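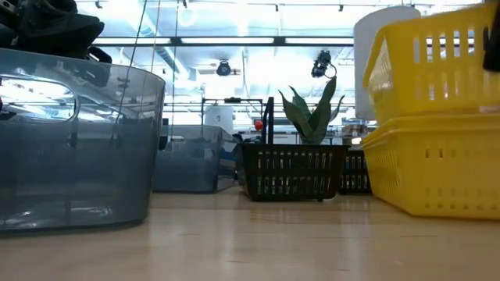
Progress report to the Stenell fund: sorting room at Sastow

9 April 2020

Hello all, and thank you again for the grant. You asked for a short note on how the sorting room is coming along and what we've spent, so I've tried to stick to that (I do wander off, as you know from the last one!).

Tubs and baskets

The big news is that we finally have proper containers. At the start of March we were still working out of carrier bags and old fruit boxes, and things kept getting mixed up between the door and the table. Now there are the big grey-blue tubs, the black slotted baskets and the yellow baskets, and everything that comes in goes straight into one of them. The tubs are for bulky stuff, coats and bags and so on. You can just about see through the sides, which is a real help when you're hunting for something, and they've got a cutout handle near the rim so you can drag one along without a struggle.

The black baskets are the shopping sort with a tall handle, and we use them for the small household bits. Yellow means checked and ready to go out. They stack, thank goodness, because the table is long but it does fill up.

The snake plant came in as a donation and was meant to go out again, but it has rather settled in among the baskets and I haven't the heart to move it on. If you'd like it for the Stenell office, do say!

The room itself

The light is so much better than in the old place. We can read a washing label without carrying it to the window, and I've stopped missing stains. The wooden table has been fine too, though I'd like to oil the top before summer. The shelving from Maes is the one thing that's late. They've moved the delivery twice, and I've asked them for a firm date in writing.

Money

The grant was £4000. The table and containers are paid for, and so is the first part of the Maes bill. I'm holding back the rest until the shelves are up. I had put a bit aside for printed labels from Mitora but their quote was higher than I'd hoped, so for now it's masking tape and a marker pen, and that's working perfectly well.

What's next

We've had 14 full loads through since we moved in, and 3 more are waiting to be sorted. I'd like to get those done first, then write up a simple one-page guide to which colour means what, as new helpers do still ask. I'd also like to buy 4 more yellow baskets out of what's left, if you're happy with that. Could you let me know before I order?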